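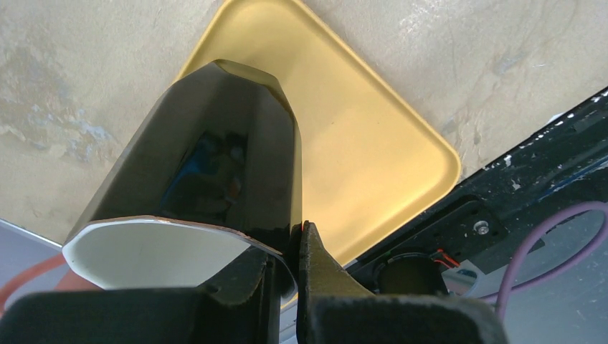 Humside Rovers

Humside Rovers is a non-league football club, best known for a claimed unbeaten home run of 70 matches. The claim rests on a single club programme, and league tables for the period do not bear it out.

Ground

The club plays at Triler Lane. Its record crowd is usually given as 292, though the gate returns say 258.

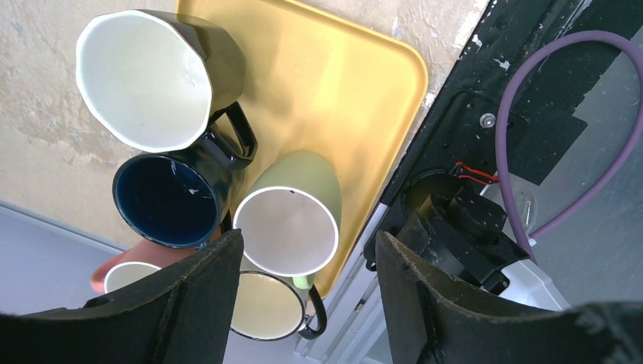 Management

Sudheer Rai is often credited with 2 promotions as manager. The second came through a league reshuffle, after a mid-table finish.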